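Gripper lets go of part halfway through lift – sim and real arm both

Zava users board > Faults and safety

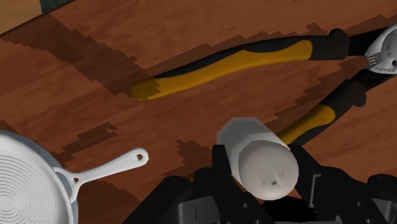
Does a parallel gripper need to stay powered to keep hold of a part?
Depends on the drive. A screw or worm type will usually stay shut with the power off, a plain belt or spring-return one will open or go slack.

fgudeta
Posted 2025-02-19

Right, quick one as I'm between jobs. Cell runs Zava controller, two-finger gripper, mixed bits on a table, pick one up and put it in the tray. Been fine since November. Now it drops round parts partway up. Not every time. Force set to 2000 in the config, whatever units that is, manual doesn't say. No error in the log, it thinks it's still holding and carries on to the tray with nothing in it.

Same thing in the sim, which is what's bugging me. If it was worn pads the sim wouldn't do it??
– Feven Gudeta

stasmont_rob
Sim doing it too means it's your grasp pose. You're closing on a cylinder off centre and it rolls out. Check where the fingers land before you touch anything else.

pallet_dave
Disagree. Sim friction is made up anyway, you can get a drop in there for a completely different reason. I'd change the pads on the real one first, costs next to nothing. Had the exact same at Cliltgate, two days on the software and it was glazed rubber.

fgudeta
Pads are new last month. Will look at pose tho.

stasmont_rob
Then it's not pads is it

pallet_dave
New pads can be rubbish pads. Just saying.

Hầu
More worried about it carrying on with nothing in its fingers. That's the real fault here. What's under the path? If it drops a heavy tool over the edge of the table that's somebody's foot.

fgudeta
Fenced on 2 sides, table edge on the others. People do walk past the open bit, yes. Speed's at 100 percent becuase nobody wanted the cycle longer.

Hầu
Then stop it till it's fixed. Or at the very least drop the speed and rope off the open sides. Can you read finger width? If they close past the part size, fault and stop. Couple of lines in the script.

stasmont_rob
Agree with Hầu on the check. Don't agree you need to stop the whole cell for a dropped plastic bit, bit over the top

Hầu
She said mixed parts. Doesn't know which one goes next. And an open side on a full speed arm wants sorting drops or no drops.

stasmont_rob
Fair enough, missed that about the open side.

fgudeta
OK have stopped it. Supervisor not thrilled. Width check is in and tested in sim, trips when the part goes. Grasp point was off as well – the vision was giving the middle of the bounding box, and when a round part lies at an angle that isn't the middle of the part. So rob was right on that, in sim anyway. Haven't run the real arm yet.

pallet_dave
Still look at the pads

fgudeta
I will look at the pads dave

Hầu
What about the open sides?

fgudeta
Fence panels ordered. Arm stays off until they're up. Does anyone know what units that force setting is in, still can't find it anywhere

stasmont_rob
Think it's raw motor counts, not newtons. Don't quote me. Ask support and post what they say pls, I've got the same line in mine.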